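How I Get a Clay Dome Even Without a Mold

I've been making little press-down domes out of modeling clay for years now. They end up as pincushion bases, mushroom caps, doorknob-looking things my sister hangs scarves on, you name it. People keep asking how I get them even without a mold, so I'm finally writing it all down.

You need a smooth table (white is great, you can see every crumb), a fine black marker you can wipe off, and a lump of clay. I like the dusty pink from Turkel. I buy it in 344 gram blocks and get two decent domes out of each, plus a bit left over for patching.

Start by warming the clay up. Squeeze it, fold it over on itself, squeeze again. I do 80 squeezes while the coffee drips, but go by feel! When it stops cracking at the folds, roll it into a ball between your palms.

Now mark your circle. I put small dots right on the tabletop, going around in a ring a touch bigger than the base I'm after. A full drawn line smears onto the clay and you'll be picking black out of pink all evening (ask me how I know). Dots are plenty.

Set the ball down in the middle and press from the top with a flat hand, gently, then cup both hands around the sides and turn the clay a little. Press, cup, turn. Keep going until the bottom edge is sitting just inside your dots.

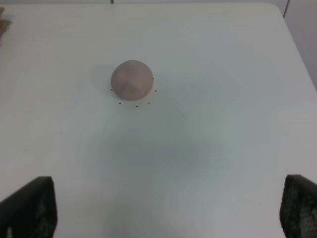

Don't panic about small creases. I stroke them out with a barely damp fingertip, always from the bottom up toward the crown. If you drag downward you get a skirt around the base, and trimming that off is no fun. A deep fold means you didn't squeeze enough at the start, so ball it up and go again. My friend Kauko Kokkonen leaves his creases in on purpose and says they look like old stone. They do, kind of, but I like mine smooth.

Let it sit for 12 minutes before you try lifting it. Then slide a piece of thread underneath, pull it toward you, and the dome comes free with a nice flat bottom.

Carrying clay around is its own little art. I use a brown fabric bag with thick handles and nothing stiff in it, opened up as wide as it'll go before anything goes in. A rounded piece gets set in by hand, never dropped.

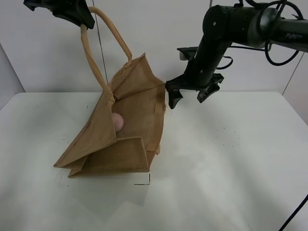

Keep the handles up and out of the way while you load, and don't stack anything on top. On the bus to the Clastham craft night I hold the bag on my lap the whole 25 minutes.

For cleanup, a dry cloth takes off most of the marker and a drop of dish soap gets the rest. Leftover clay goes in a jar with a tight lid. Mine from February is still soft!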